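Robot perception for panel work, handout 6 - notes 2020-03-03

Read before lab. Covers the Belay method (part-level layout matching) and the result we argued over last time. Slides are on the course drive, these are just my notes so excuse the shorthand.

**Task.** Robot has to find one named device in an open distribution cabinet, head camera only. No CAD. One wiring diagram, one reference view. Output = device label + a point it could reach for. Touching comes later (handout 8).

**Why cabinets are hard**

- many near-identical parts side by side. Miniature breakers in a row look the same, only position tells them apart
- wires cross in front of everything
- doors carry their own devices and harnesses, and a door can stop at any angle
- shiny metal housings, small print

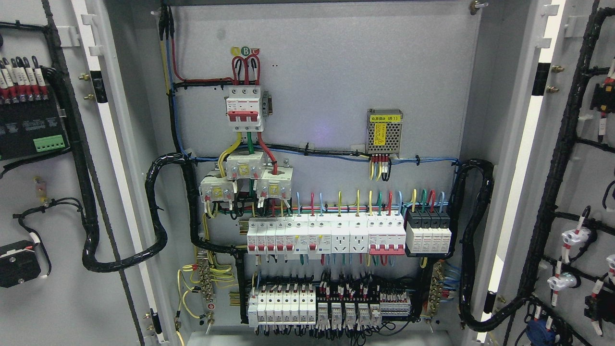 **Why not just train one big detector on every device type?**

We tried that first, it is the baseline in the table below. It finds breakers fine, but it can't say which breaker, and the diagram asks for a particular one.

**Method, short version**

1. Find anchors. Anchor = a part that is distinctive and fixed to the plate. Good ones: the main breaker, the current transformers under it, the power supply on the right. Bad ones: anything on a door.
2. Fit the plate as a plane from the anchors. Need at least four anchor points, not all in a line.
3. Warp the view to the reference.
4. Walk each rail left to right and match devices to the diagram *in order*. This is the step that does the work. A miss costs less than a swap.
5. Project back, give label + point + confidence.

Order matching is plain dynamic programming, same as the string alignment from the homework. Skip cost 1, swap cost 4. Those came from a grid search by Hsin-yi Chu, don't read too much into them.

**Harnesses.** The spiral-wrapped bundles run from plate to door on both sides, so they bridge two surfaces. If the segmenter keeps them as plate, the plane fit tilts. Mask them first. Skipping the mask was the bug in the first Barkunix run and cost us a week.

**Result (Trokov test set, 142 views)**

| | right device | wrong device | no answer |
|---|---|---|---|
| Detector only | 104 | 29 | 9 |
| Belay | 117 | 9 | 16 |

Look at the middle column. Wrong-device errors drop a lot, and part of the price is more "no answer". For a robot near a live panel we'll take that trade. Note the rows each sum to 142, someone asked.

Of the 9 wrong ones, most are off by one place along a rail. Happens when the end device is hidden and the aligner slides over to fit. Fix being tried: pin both rail ends before matching. On the upper row that means using the surge protector at the right end as a stop. 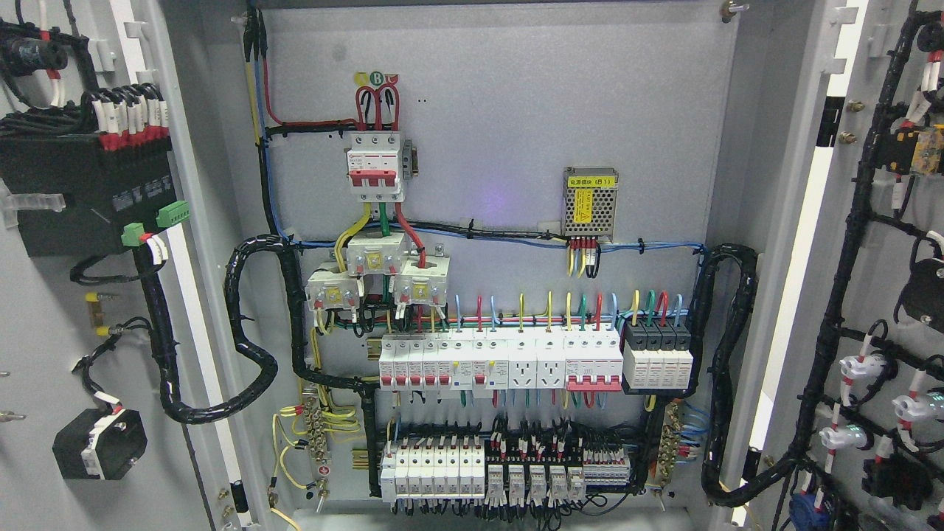 *Fig. 2. Open cabinet with both device rails; the surge protector closes the upper row on the right.*

**Limits**

- one reference view per cabinet type. New type = new reference + diagram, 25 minutes of hand labeling
- phase colors help a person more than they help us. Tried color as a feature, no gain, it drifts to much with lighting
- door devices are not handled at all. Skirov does doors with a seperate plane per door, see the reading
- confidence is not calibrated. Don't treat 0.9 as 90 percent

**For lab**

- run the aligner with swap cost 1, 4, 9. Plot wrong vs. no answer
- turn the harness mask off and report the plane tilt in degrees
- write half a page: when would you *want* the robot to guess?

Bring the half page on paper. Full write-up due in May with the project, format same as last time.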